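Edge-first grasping

Edge-first grasping is a method in robotic cloth handling in which a robot looks for a stiff or distinct part of a garment, such as a collar, cuff or zipper, before deciding where to grip. It was described by Olaia Moya and Begoña Carrasco in a report dated 12 November 2023. The work was carried out at the Plerkico laboratory and used a software package named Bitska.

Background

Clothing is hard for robots to handle. A garment has no fixed shape, and the same jacket can lie on a table in an almost endless number of ways. Earlier systems often picked up cloth at its highest point, as seen from a camera above the table. This usually lifts the garment, but it leaves the robot with little knowledge of which part it is holding. Many systems then regrasp the item several times until a known part, often a shoulder or hem, comes into view.

Method

The robot first moves its gripper over the garment at low height and records short views from a camera at the wrist. Each view is divided into small patches. A trained model gives every patch one of five labels: plain cloth, rib knit, fastener, hem or background. The background label covers the table surface.

The labels are then joined into lines. A line that separates rib knit from plain cloth is treated as a likely collar or cuff. If a zipper is found next to the end of such a line, the model favors the collar. The gripper is turned so that its fingers close across the line, and the grasp is made a short distance from the fastener. Gisent, an earlier planner from the same group, is used to set the path of the arm.

Close views bring their own problems. Parts of the cloth may be out of focus, and deep folds can be too dark for the weave to show. Metal parts reflect light and may be mistaken for labels or for the table.

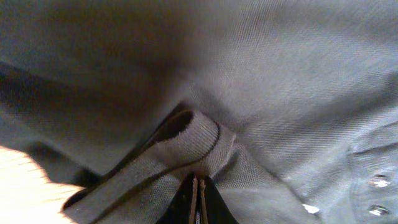

Wrist camera view of a gray garment with a ribbed collar, zipper and snap buttons. Credit: O. Moya and B. Carrasco / Plerkico

Results

The method was tested in 600 trials on 20 garments, including jackets, sweaters and work shirts. The authors reported that edge-first grasping needed fewer regrasps than the highest-point method. The gain was largest for garments with knit collars. Shirts with soft collars of the same cloth as the body showed little change.

Eight garments were kept out of training and used only for testing. Most errors on these items came from pocket seams that were labeled as hems.

Related work

The Campos garment set, released by the same laboratory in November, contains the labeled patches used for training. A later version of Bitska added a separate label for drawstrings.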